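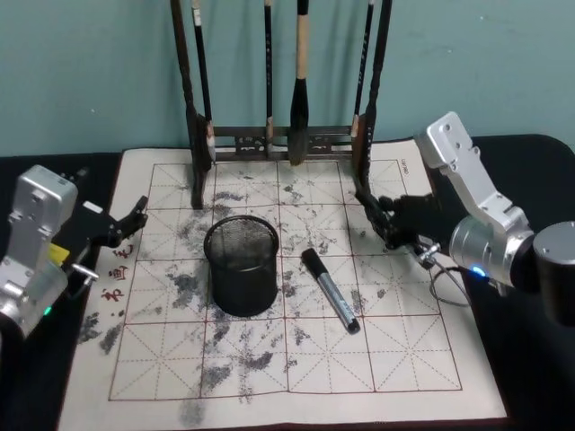

Brush rack and practice sheet, Sallon course room.

Handout 3: Looking after hair brushes

Rinse in cool water until it runs clear. Hot water softens the glue in the ferrule. Do not use soap on goat hair.

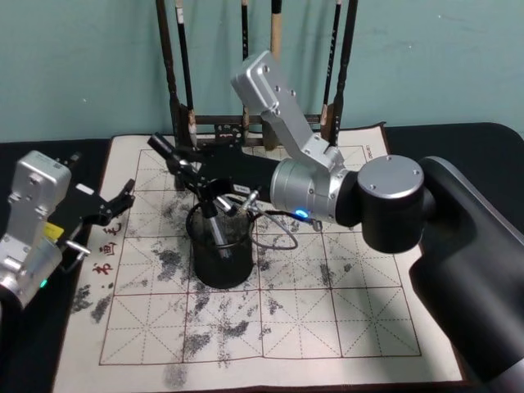 Drying matters more than washing. Press the hair between two sheets of plain paper, then shape the point with your fingers. Hang the brush tip down, as on the wooden rack with its six brushes -- stood upright in a jar, it lets water run back into the handle. Allow a full night.

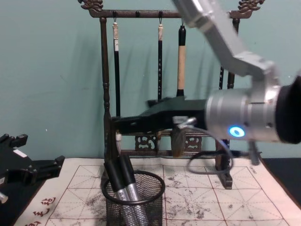 Rack at the back of the table, against the wall.

Store dry brushes in a rolled mat, never in a sealed tube. Damp hair in a tube grows mould, and moths will find goat hair by January if it is left in a drawer.
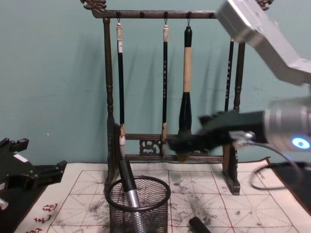 Cedar chips keep them off. Change the chips each term.

Reading: Kahsay course pack, page 348.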